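Pludbridge Sorting Rules

Town recycling rules as plain text, version 2

Summary

This dataset holds 700 short rules telling residents what goes in which bin. The rules come from printed leaflets, bin lid stickers and town web pages in Pludbridge, Wudville and Zamaldale. Each rule is one row. The wording is kept as published, including spelling mistakes and odd line breaks that were in the source.

The set was put together for people who compare how towns word the same instruction. It is small, and it covers household waste only. Yard waste, building rubble and paint are left out unless a rule about a household item mentions them.

Files

rules.csv holds the rules themselves
sources.csv lists every leaflet, sticker and page
items.csv is the word list used for tagging
changes.txt shows what was edited between versions

All 4 files are UTF-8. The CSV files use commas and have a header row. Some rules contain commas and are quoted, so a plain split on the comma will break them.

Fields in rules.csv

rule_id: a number that stays the same between versions
town: Pludbridge, Wudville or Zamaldale
source_id: matches a row in sources.csv
text: the rule as published
item: the thing the rule is about, from items.csv
stream: recycling, trash, drop-off or unclear
condition: anything the resident has to do first, such as rinse or flatten
superseded: yes if a later source from the same town says something different

The item field

Tagging was done by hand, working from the text alone. Leaflets use different words for the same thing, and the same word for different things. "Tub" in Wudville means a margarine tub or anything like it. In Zamaldale it also takes in large ice cream pails. The item field follows the town's own meaning where the leaflet gives one, and uses the general entry "plastic, other" where it doesn't.

Clear plastics and printed plastics are separate entries in items.csv. Zamaldale treats them differently, and merging them would have lost that.
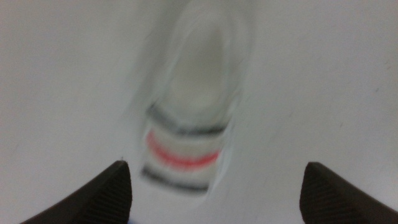
See-through, with three colored bands across the lower part.

Labels and sleeves get their own condition values: label_off, label_ok and label_not_mentioned. Most rules fall under the last one. Please don't read label_not_mentioned as permission to leave the label on. It means the leaflet was silent.

How the text was collected

Leaflets were scanned, run through text recognition and then read against the paper copy line by line. Stickers were typed in. Web pages were copied by hand in February, menus and footers removed. Where a page and a leaflet from the same town gave the same rule in the same words, only the leaflet row was kept.

The Pludbridge leaflets were printed by Oosthuizen and carry a job code at the foot of the back page. That code is the only way to tell the older printing from the newer one, so it is stored in sources.csv under print_code. Wudville leaflets have no code and no date. Their order was worked out from the drop-off hours, which changed once, and should be treated as a best guess.

The stream field

Rules that name a bin color are mapped to a stream using the key on the same leaflet. Blue means recycling in Pludbridge and paper only in Wudville. The color word is left in the text field, so anyone training a classifier across towns should expect it to mislead the model. A stripped copy of the text without color words was considered for this version and dropped. It made too many rules unreadable.

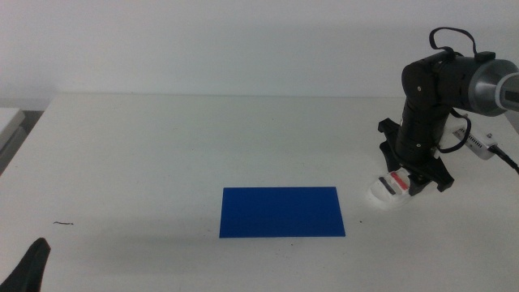 One user of version 1 wrote in that the blue bin problem is worse than the card lets on: a model trained on Pludbridge alone got nearly every Wudville glass rule wrong, and a town-by-town split would have shown it right away. The same message asked for the split to be fixed in the files so that results can be compared.

Version 2 therefore adds a column named split. Zamaldale is held out as the test town. The old random split is gone. Scores from version 1 should not be set next to scores from version 2.

Known problems

Some rules cover several items at once ("no bags, hoses or hangers"). These are stored as one row per item with the full text repeated. Remove duplicates on text before counting anything.

Battery rules in Pludbridge contradict each other between the sticker and the leaflet. Both are kept and neither is marked superseded.

The unclear stream is used when a rule says to call the office. It does not mean the tagger was unsure.

Some Zamaldale web pages had been half updated when they were copied, and mix old and new pickup days in one sentence. Pickup days are not tagged.

Use

The rules go out of date. Do not use this set to tell a resident what to do with their trash.

Corrections

Send the rule_id and the corrected text. Include the source if it isn't already listed in sources.csv. Corrections go into changes.txt at the next version, and rule numbers are never reused.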